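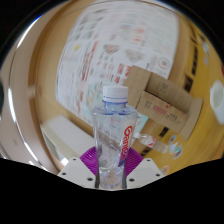
Figure 7.1 A water bottle held between two fin-ray finger pads on a hand-held gripper.

Chapter 7
Getting a Grip

I have a confession to make about the first season I coached a robotics club. We spent nearly all of it on wheels. We had a beautiful drive base, we had a spreadsheet of gear ratios, and we had a team name painted on the side (Urklow, after a word one student had misread on a bus sign). Then, close to the end of November, we bolted a pair of flat aluminum fingers on the front and asked the thing to pick up a bottle of water. It squeezed, the bottle turned sideways, and away it rolled under the bleachers. We tried again with more force and crushed it. There was a lot of mopping.

So this chapter is about fingers. I've put it ahead of the chapter on arms on purpose, and if your club is anything like mine you'll be tempted to skip it and go build something with a big shoulder joint. Please don't! You can learn most of what matters about grasping with no arm at all, just a gripper you carry around in your own hand.

What you need to know already

You should be comfortable with levers and torque from Chapter 3, and you should have friction somewhere in the back of your head. If you can explain why a book stays put on a slightly tilted desk, you're ready. There is a bit of arithmetic in Section 7.4, nothing worse than multiplying.

Why a bottle?

Water bottles are my favorite test object and I'll use them all through the chapter. They're cheap, you can change their weight with a faucet, and they are surprisingly mean. A full one with the cap on tight is stiff. Pour half of it out and leave the cap loose and the same bottle folds up under your thumb. The surface is slick plastic with ridges that may or may not line up with your fingers. And it's tall, so if you grab it low it wants to tip, and if you grab it high it swings.

Look back at Figure 7.1 for a second. The bottle is being pinched in its lower half, with one pad on the left side and one on the right. Before reading on, decide where you would have put the pads, and write down why. I mean it about the writing down, we'll come back to your answer in Section 7.3 and it's much less fun if you can change it in your head.

The trick with the ribs

Now look at the pads themselves, the purple ones with the thin ribs fanned out. This style is called a fin-ray finger, and the idea was borrowed from fish. If you press on the side of certain fish fins, the fin doesn't bend away from your finger the way a ruler would. It curls toward you. Somebody noticed that, and built the same thing out of two flexible walls that meet at a tip, with ribs running between them.

What you get is a finger that wraps itself a little around whatever it's pushing on. There's no extra motor in there and no sensor telling it to. The shape does the work -- I still find this a bit magical, and I've printed a lot of them. Our club's Vidirico project (you'll build a version of it in Lab 7B) went through pad after pad before we got ribs that were thin enough to flex and thick enough to survive a room full of ninth graders.

A rigid finger touches a round bottle along one narrow line. A flexible one spreads out and touches a patch, so the push isn't all concentrated in one spot, and the bottle has a harder time twisting. Remember our aluminum fingers and the roll under the bleachers? That was the narrow line getting us.

How the chapter is laid out

Section 7.1 is about contact, and you'll do it mostly with your own thumb and finger. Section 7.2 covers friction at the pads. Section 7.3 asks where to grab, using your note from a minute ago. Section 7.4 is the arithmetic: given a bottle holding 600 grams of water, how hard do you have to squeeze, and how much harder if you also want to shake it? Section 7.5 walks through the finger design our club calls Esent, with all its flaws left in.

Before you start, a warm-up

Take a plastic bottle, fill it halfway, and close the cap. Hold it between two fingertips only, one on each side, near the bottom. Lift it. Now do the same near the middle, and again just under the neck. Then put a folded sponge under each fingertip and go through all three spots again.

Make a little table in your notebook with the spots down the side and two columns, bare and sponge. In each box write what the bottle did. Did it swing, did it tip, did you have to squeeze harder than you expected? Do this over a sink -- I learned that one the slow way. Bring the table with you to Section 7.1, we'll use it on the very first page.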